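Workshop tips » Robot club » Soft things

Folding clothes with a hand-held gripper: what we learned at the Irkthorpe club

Our club at Irkthorpe has worked since December on one task for the Foltatura student competition: to teach an arm to fold a jumper. The arm learns from recordings which we make by hand, with the gripper held like a big pair of tongs. We have made 300 recordings until now and many of them went to the bin. I write these tips for other clubs who start with clothes.

Fold every garment yourself first, slowly, and say aloud where your fingers go. Thabiso Pillay made us do this for a whole evening before anybody could touch the gripper. It was boring but he was right.

Check the screws of the fingers before each session. If one finger is loose, it slides over the cloth and you blame the software. 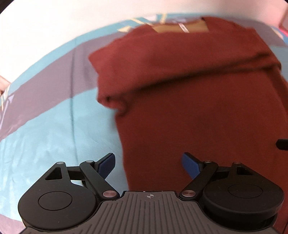
Choosing the place to work matters more than we thought. A smooth table is easy to clean, but the cloth runs away when you push it. A bed is better for the beginning, the cover holds the garment a little. Take a garment of one strong colour and put it on a cover with a quite different one, as with the dark red one on the light blue and grey-purple bands. The blue finger pads also show well against the red. Open the pads wide before you come near a thick edge — with a small gap you only push the fold in front of you.

Go for the thick folded edge and not for the single layer. Come from the side, low, and close slowly. If you catch two layers when you want one, open, go back and start the recording again. Do not repair it in the middle.

Change the garment after 9 recordings. We used one T-shirt for a full week and the arm became good only with this T-shirt.

Wash new clothes once before use, without softener. New cotton is stiff and keeps the lines from the shop.

Stop when your wrist is tired. With four people in the group we change after each garment, and the last one writes the notes.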